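Pollside Play Food Hire - FAQ

How long can we keep a box?
Two weeks. Longer if you ring first.

Do you deliver?
Astthorpe only, everyone else collects.

Can it go in the dishwasher?
No. Warm soapy water, then a towel. Same for the plates.

Is any of it edible?
No!! Please tell the little ones before they tuck in.
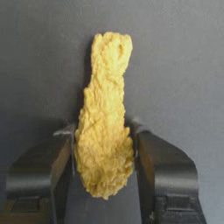

Chicken pieces go in the picnic box, not the cafe one. Lumpy coating on the drumstick traps crumbs so use a soft brush, specialy round the knobby end. Lost a peice? Tell Sanaa.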